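Chapter 4
Friction, the Quiet Helper

Before we get to any formulas, I'd like you to rub your palms together, quite hard, and notice how soon they warm up. Friction is what happens when two surfaces touch and one tries to slide past the other. Even metal that looks smooth has tiny hills and valleys, and those catch on each other (more than you might think!).
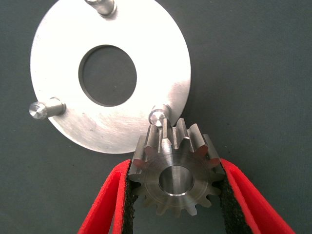
Tarun Saxena wrote to say that his class in Flindarbridge had always been taught to treat friction as waste, and he wondered if a first chapter on it shouldn't start with oil and grease.

It's a fair point, and we will come to oil in Section 4.3, I promise. But I would rather begin with the good friction does. Without it you couldn't walk to school, tie a shoe, or keep a plate on a tilted table. Picture a crate that weighs 400 newtons sitting on a level floor. You push with 200 newtons and it stays put, which tells you the floor is pushing back just as hard.

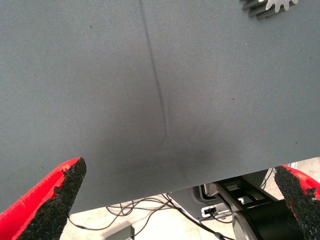
We call that push static friction, and it grows to match your effort until it reaches a limit. Go past the limit and the crate begins to slide, and then kinetic friction takes over, usually a bit weaker. You have probably felt this yourself, when a stuck drawer suddenly gives and you nearly fall over backward.

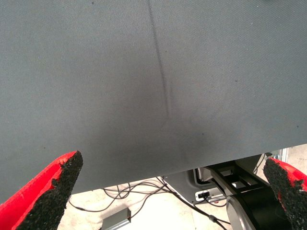

The limit depends on the two materials and on how firmly they're pressed together. Keep your crate in mind as you read Section 4.1, where we load it up to 910 newtons and work out the new limit, one step at a time.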